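Droststead Snack Labeling Project
Progress report to the Skondovside Fund, 1 July 2022

The project helps small shops in Droststead put allergen information in English on imported packaged snacks. Work started in October and the grant pays for translation, printing and shop visits.

So far 31 shops have signed up. We have translated labels for 547 products, most of them baked goods, rice crackers and candy. Printing went to Portela after the first supplier raised its prices. Shelf cards are now used in place of stickers in the larger stores, where staff move stock too often to label each packet.

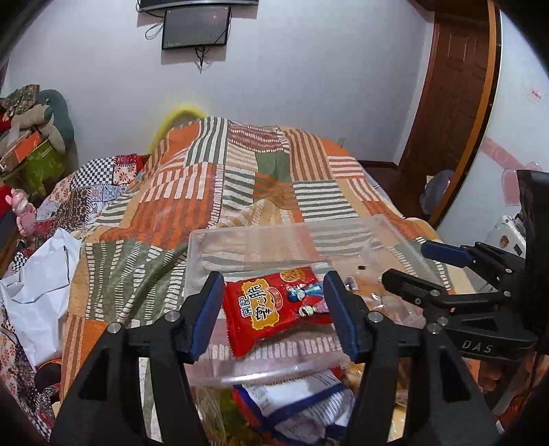 Santeri Saarela wrote back on the draft of this report that the shelf cards get separated from the goods within a week, and he would like the next round to go back to stickers for anything containing nuts or sesame. We agree and have changed the print order.

Dilek Aksoy trained staff at 94 visits. Attendance was poor on Saturdays and we have dropped them. Spending stands at around 50 percent of the grant. Translation cost less than planned, travel cost more.

Still to do: the second set of Chinese and Turkish labels, a check of sesame wording by Fadime Özkan, and the shops on the Mundarach side of town, which have not been visited yet.

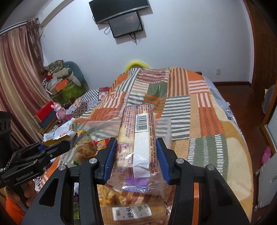 Wrapped snack with Chinese text and a barcode sticker.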